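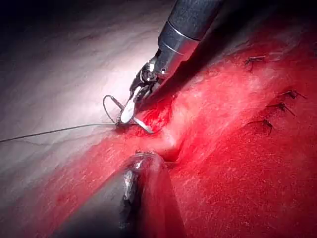 According to Ieva Mockus, a suture is only as strong as its knot, and most of the people who buy thread look at the wrong number first. The figure printed largest on a data sheet is usually the straight-pull strength, measured on a length of thread with nothing tied in it. Mockus runs the test room at Culholm, a thread maker in Isstead, and she would put the knot-pull figure at the top of the page.

"A knot bends the thread tightly around itself and squeezes it," she said. "One side of the bend is stretched before you have applied any load. When the sample breaks, it breaks at the knot or right next to it."

The routine test uses a simple overhand knot tied at the middle of the sample. The ends are clamped, the crosshead moves at 300 millimeters per minute, and the machine records the peak load. Mockus takes 20 samples from each production lot. She reports the average and the lowest single value, and she said the lowest value is the one she reads.

Breaking is one failure mode. The other is slipping, and it depends more on the surface of the thread than on its strength. A braided thread has texture, so successive throws grip each other. A monofilament is smooth and stiff, and tends to return to the shape it held on the winding card. Technicians call this memory. Packaging makes a measurable difference: Culholm moved its monofilament from a narrow figure-eight card to an oval tray, and the residual bends became shallower.

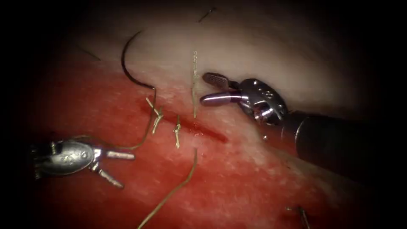

Coating complicates the comparison. A braid without coating holds a knot well but drags as it is pulled through, and the drag increases with each pass. A coated braid passes easily and gives up some of its grip. "You are trading one against the other," Mockus said. "The customer says the thread is rough, so we add coating. Then another customer says the knots are loose. Both of them are describing the same setting on the same line."

Culholm's coating line runs spools of 2000 meters. The bath concentration drifts upward as solvent evaporates, which means that the end of a spool can carry more coating than the beginning. For years the plant sampled only from the start. Ama Aidoo, a process engineer, changed the procedure to draw from both ends and found that the difference was larger than the tolerance allowed. The bath is now topped up by weight during the run.

Aidoo was cautious about the improvement. "The spread is smaller. I would like another winter of data before I say more than that," she said. Humidity in the coating room falls sharply in November, when the heating comes on, and evaporation changes with it.

Absorbable threads need a separate schedule, and a slower one. Samples are held in a buffer solution at body temperature, removed at intervals, and pulled while still wet. The property of interest is how much strength remains at each interval. Mass is a poor guide – a thread can lose most of its strength while it still looks intact and weighs nearly what it did at the start. 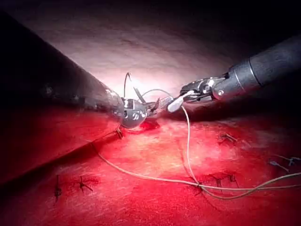
Attachment to the needle is tested on its own rig, an older Patwary tensile frame that Mockus keeps for this purpose. Most of Culholm's needles have a hole drilled in the blunt end. The thread is inserted and the metal is pressed closed around it. Too little pressure and the thread pulls out. Too much and the edge of the hole cuts into it, so the sample fails at a low load with a clean, flat end. Mockus saves those ends and looks at them under a microscope, and she can usually tell which press they came from.

She was less definite about operator variation. Two technicians tying the same knot in the same thread produce slightly different averages, and training has reduced the gap without closing it. A tying fixture from Lenden was tried and returned. It was consistent with braids, but it scuffed the fine monofilaments.

"So we tie by hand and write the initials on the sheet," she said. The next revision of the sheet will add a column for room humidity, at Aidoo's request.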